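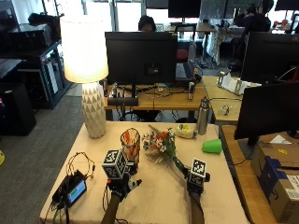 Is the Narholm Flower and Garden Show coming back this spring? It's back on Saturday, September 21, and it's moving to the old Merby wool store on Figueroa Street, with double the floor space and a proper roof over every bench.

What a turnaround for a show that was very nearly shelved! After two soggy years in marquees at the showground, plenty of people in town had quietly given up on it. The new venue was confirmed on May 18, 2024, and by that evening the phone at the Risura Nursery, where entry forms are being handed out, was ringing steadily with people asking whether the sweet pea classes had survived. They have, all four of them.

The wool store has been used for everything from a roller rink to seed storage, and gardeners who have already had a look inside came away delighted with the light. The sawtooth roof faces south, so the cut flowers will get a soft, even glow all day without cooking by lunchtime – a real problem in the marquees, where the poppies were dropping petals before the judges reached them.

There are 15 classes in the open section this year, up from 11, and the new ones are a treat. Native foliage gets a class of its own at last. There's one for a single perfect lemon, another for the best thing grown in an old tin, and a "kitchen table" class, which asks for a homely posy of the sort you'd pick on the way back from the clothesline and plonk in whatever vase is nearest. No wires, no foam, no ribbon. Ten stems at the most, and every one of them from your own yard.

The kitchen table class is open to anyone who has never won a ribbon at Narholm, and entry is free. If it draws a crowd, the organisers say they'll happily push more trestles together on the day.

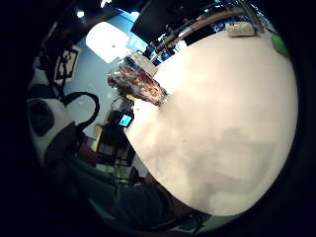
Children under 12 have their own section near the tea room, with miniature gardens on dinner plates, vegetable animals and the ever-popular tallest sunflower seedling. Seedling pots can be collected from the nursery or from the Merby library from the first week of the August school term, and each one comes with a packet of seed and a paper ruler. Last time the winning seedling was so leggy it had to travel to the show lying down on the back seat!

Out in the loading yard, the plant stalls will be bigger too. Growers from right along the river are bringing 700 tubestock natives, most of them grown from seed gathered in the district, including correas, kangaroo paw and the little purple hardenbergia that goes mad over fences at that time of year. Tomato seedlings will be on sale as well, though anyone in the frosty end of the valley knows to keep them under cover for a few weeks yet.

The afternoon talks are back by popular demand. Topics include pruning a neglected lemon tree, keeping dahlias alive in clay, and how to get a second flush out of your roses before Christmas. Seating is first in, best dressed, and the dahlia talk filled up well before it started when it was last held.

Parking has been the one worry. There's space for 600 cars in the paddock behind the store if the ground stays firm, and a free bus will run from Merby station every 20 minutes from opening time until the last plants are sold. The bus has a low floor and there'll be room underneath for boxes and pots, so you won't have to nurse your grevilleas all the way home.

Entry forms and the full schedule are at the Risura Nursery counter and the Merby library. Exhibits can be dropped off from 6 am on the morning of the show, with judging at 9 and doors open to the public at 10:30. Bring a coin for the tea room, where the scones are being baked on site – and come early if you're after the passionfruit ones.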